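Home | Getting Started | Fixtures | Team Pages | Player Profiles | Help

Section 2: Setting up a player profile

By Kiri Rakena, April

Welcome back! If you've worked through Section 1 you should have a club page in Dundero with your colours and home court on it, and now comes the part most people enjoy, which is putting the players in. A profile is the page that parents, scouts and nosy cousins will read, so it's worth giving it a quiet half hour. You can always come back and change things later, and the old version is kept until the end of the season.

You will need the player's registration number, the height and date of birth from the signed form, and the name of the school or club they came from. For anyone under eighteen you also need the consent slip.

Adding the player

1. Sign in and open Team Pages, then choose your squad from the list on the left. If you coach more than one squad, check the name at the top before you go any further (I have put a whole under-fifteens front court into the women's reserves, and it took Peadar Hayes most of an evening to move them back).

2. Press Add Player. Type the registration number first and wait a moment. If the player has been with another club in the league, their name and date of birth will fill in by themselves.

3. Type the name as the player likes to see it written. Accents and hyphens are all fine, so Hélder Macedo keeps his accent and Han-gyeol Ji keeps the hyphen. The search box ignores both, so people will still find them.

4. Choose a position. You may pick up to 2, and the first one is the one printed on the match sheet.

5. Enter the height in centimetres, without shoes please. The page works out feet and inches for American readers.

6. Press Save Draft. Nothing is public yet.

Note: If the number is refused, look for a stray space at the end. If it's still refused, the player probably hasn't been released by their last club, and you'll need to ask that club's secretary to press Release on their side.

Caution: Don't make a second profile for a player who already has one. The two sets of statistics can't be joined afterwards, and one of them will have to be typed in again by hand.

Writing the biography

7. Open the draft and choose the Biography tab. You have room for 337 characters, spaces included, and a little counter in the corner goes red when you run over. It sounds mean, but it's enough for where the player grew up, when they started and what they do well on court.

8. Put the most recent news first. If a player has joined from Osley or Warkness this season, say so in the opening sentence – visiting supporters look for that before anything else.

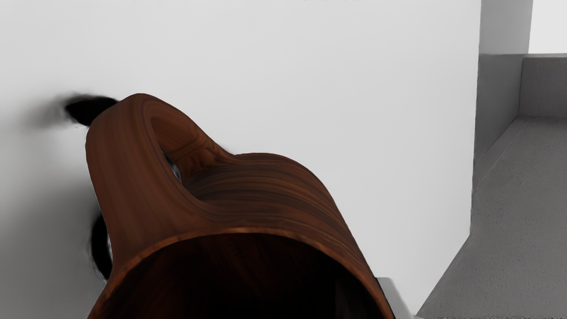

Wooden mug with handle, close view.

9. Leave out home addresses, exam results and anything about injuries. Family may be mentioned if the player is happy with it and the relative is too. A line such as "her brother also plays for the club" is plenty.

10. Read it aloud once, then ask the player to read it. Mirko Caputo's first biography had him down as left-handed for a whole winter, and he was far too polite to mention it.

Statistics and past seasons

11. Choose the Seasons tab. Games played in our league are brought in from the match sheets overnight, so there's no need to type those, and anything you do type will be overwritten by morning.

12. For seasons played elsewhere, press Add Season and fill in games, points, rebounds and assists. Leave a box blank if you don't know the figure. A nought will be counted as a real nought and will drag the average down.

Note: Players who move up an age group early, as several did into the Nygård squad, keep their original year on the profile. Tick Playing Up and the younger year will show in brackets beside the squad name.

Publishing

13. Press Preview and look at the page on a telephone as well as on a computer, as long names sometimes wrap on to the line below.

14. Press Publish. The profile appears in around 2 hours, though on a Friday, with everyone getting ready for the weekend's games, it can be slower. Please don't press it again in the meantime.

15. To take a profile down, open it and choose Hide. Hidden profiles keep all their figures and can be brought back from the same menu.

Section 3 deals with match sheets and entering scores from the bench.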